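Reference > Household > Kitchen Storage > Countertop Storage

Countertop kitchen storage

Countertop kitchen storage refers to the small furnishings used to hold dishes, mugs, produce and linens on an open work surface, as distinct from built-in cabinets. The group usually includes the mug tree, the plate rack, the open basket and the tabletop drawer cabinet. It is found most often in small apartments, shared kitchens and other rooms where wall cabinets are few or absent.

Mug tree

The mug tree consists of a flat base, an upright post and a number of short pegs set into the post. Each peg carries one mug by the handle. Stability depends on the width and weight of the base, and mugs are customarily hung in opposing pairs so that the load is balanced. Wood is the most common material, followed by coated wire.
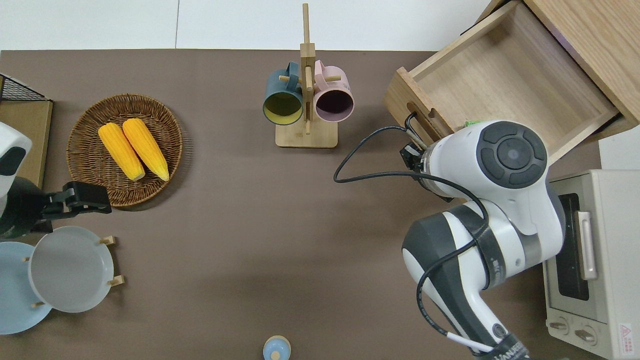 Pegs are generally set at an upward slope. A peg that has worked loose may be reset with wood glue and should be left overnight before use. Mugs with small or closed handles are better kept on a shelf.

Drawer cabinet

The tabletop drawer cabinet is a low wooden box fitted with one or more drawers. It holds items that would otherwise lie about the counter, such as paper tissues, napkins, string and spare batteries. The front panel may carry a knob or a cut finger hole. The finger hole has the advantage in narrow kitchens that nothing projects beyond the face of the cabinet.

Drawers in older pieces run directly on wooden rails, which may be rubbed with candle wax if they stick. Later pieces often have metal slides. The Skuvero cabinet, sold by the firm of Adams, was offered with either type, and its printed instructions limited the drawer to a load of 30 pounds. A drawer should be opened fully before anything is placed at the back, and closed before the cabinet is moved.

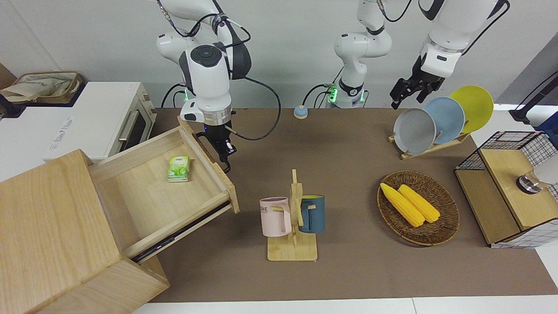
Baskets and plate racks

Round woven baskets are used for produce that does not need to be chilled and, in display kitchens and playrooms, for toy foods. Wicker should be brushed out dry and kept away from standing water.

The plate rack holds plates on edge between rows of pegs. It takes less counter space than a stack and allows any plate to be removed without lifting the others. Peg spacing varies by maker; deep bowls do not fit most racks.

Arrangement near appliances

Racks and baskets are commonly placed beside a toaster oven, as both serve the same meals. The clearance stated by the oven's manufacturer should be observed on all sides. Wood, wicker and cloth should not rest against the oven while it is in use, and bags and towels should be removed from its top before it is switched on. 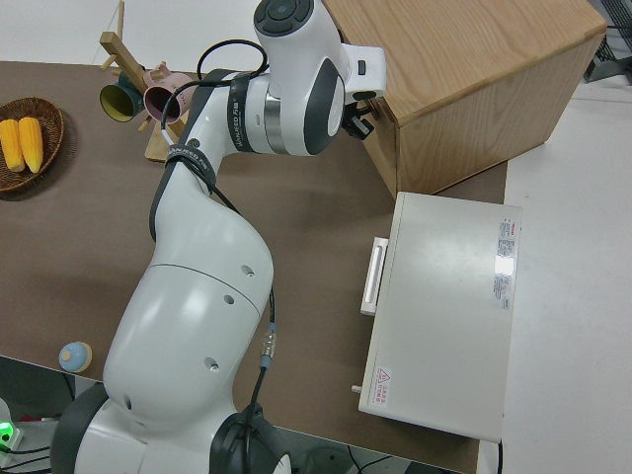

Can an unfinished wooden rack be washed in a dishwasher?
Unfinished wood should be wiped with a damp cloth and dried at once, as long soaking can raise the grain and loosen glued joints.

Filed under: Kitchen furnishings, Woodenware, Small-space living

Reader comments

Lesego Magagula
The candle wax advice is sound. My mother's cabinet had not closed properly in years.

Lejla Obradović
Could the article say more about peg spacing? My stoneware plates are too thick for the rack I bought in October.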